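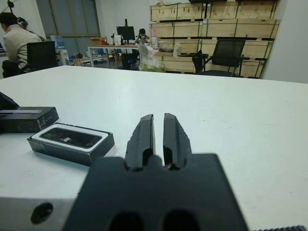
**Repacking office phones in their original boxes: what is required first?**

Posted by Sellberg Office Services

Our office is returning a group of work phones to storage at Hedside. Each phone is to go back into its own black box with the white lining. Several have marks on the glass that a dry cloth does not remove, and the clear screen covers have been taken off some of them. Please advise whether the glass must be cleaned before packing, and whether the covers should be returned as well.

**Ragnvald Hägglund**

Cleaning before packing is recommended. Switch the phone off and disconnect any cable. Dampen a lint-free cloth with a small amount of distilled water and wipe the glass from top to bottom. Do not spray liquid directly onto the phone. Stubborn residue may need a second pass, with the cloth left resting on the mark for 2 minutes. 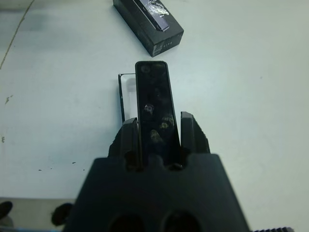

Hold the phone by its edges throughout, and check both faces under a desk lamp before it goes into the box. Wipe the table as well, as dust on the surface will transfer to clean glass. A clear cover that has been removed should be packed flat in a paper sleeve, separate from the phone. Covers with an adhesive side should be discarded once lifted.

**Grotton Records Desk**

Please write the asset number on the outside of each box, on the short side. We received 37 boxes in January without numbers and had to open all of them.

**mancuso_2**

We just use a microfiber cloth. The covers go in the trash.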